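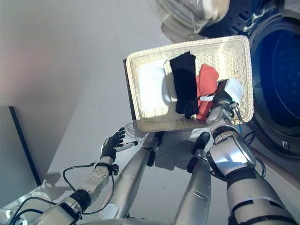

# Speaker notes – Can a machine do the chores yet?

9 April 2018, Anlow. Keep it to the short version.

**Opening**
- Ask who did laundry this weekend. Wait for hands.
- Short answer to the title: parts of it, slowly.

**Laundry**
- Washing was automated long ago. Getting clothes to the machine and back was left to us.
- Gripping a basket by the rim is the easier job. A basket holds its shape.
- Cloth doesn't. A shirt can land 500 ways and each one needs a different grasp.
- Bradik trial: 165 garments, 150 picked up on the first try. Say clearly that this was picking up only – no folding.
- Speed: 60 seconds a garment. Pause here.

**Shop floor**
- Steinbach line does better. Same bins, same parts, same light every shift.
- Homes have cables on the floor and doors that swing the wrong way.
- Skip the conveyor story if we started late.

**Close**
- Skarniddale home tests start in June. Don't promise results.
- My view: carrying first, sorting next, folding last.
- Likely question is price. I don't have one – say so and move on.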